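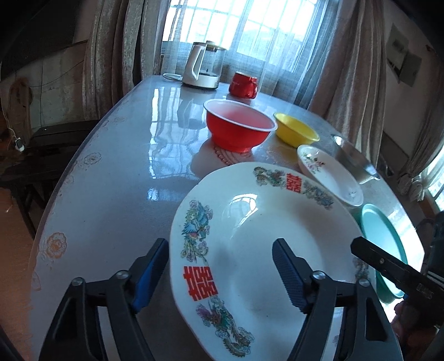

Student Projects: Combat Sports

Print this page | E-mail this page

Scoring the Sparring: A Term With the Ruggiero Judo Club

Jean Laing
March 28, 2025

My project set out to learn whether new judges agree with each other. I assumed they would. I had also assumed that judo was the one with the kicking, so my assumptions were not in great shape going in.

The Ruggiero club let me sit beside the mat for 15 practice evenings. I recruited 20 students from the Florar dorm, gave each of them a one-page summary of the scoring rules, and had them score 125 practice bouts between them. The club's senior coach scored the same bouts from the far side of the mat and said very little, in a way that carried.

Method

Every bout was seen by at least two students. They wrote down each score as it was called in their heads, with the clock time, and were not allowed to talk. The no-talking rule lasted until the second evening, when a heavyweight landed near the scorers' table and several people had remarks.

We collected 532 score entries. I typed them into Drolusari, the department's spreadsheet tool, which lost the first evening's sheet and then found it again under a different name.

Results

Students mostly agreed on the big throws. A person flat on their back is hard to argue with. Agreement fell apart on the smaller scores, where the thrower lands on one hip and everybody saw a different hip. Hold-downs were worse - three scorers started counting when the coach had already finished.

Sitting position mattered more than I expected. Students at the corner missed grips that students on the long side caught, and both groups were sure of themselves.

Problems

My rule summary left out penalties for passivity. I noticed in week three. Those entries were dropped from the comparison.

Next Steps

The Ploltosero Cup is in June and the club has asked for two student scorers. I have put my name down as a spare.

Print this page | E-mail this page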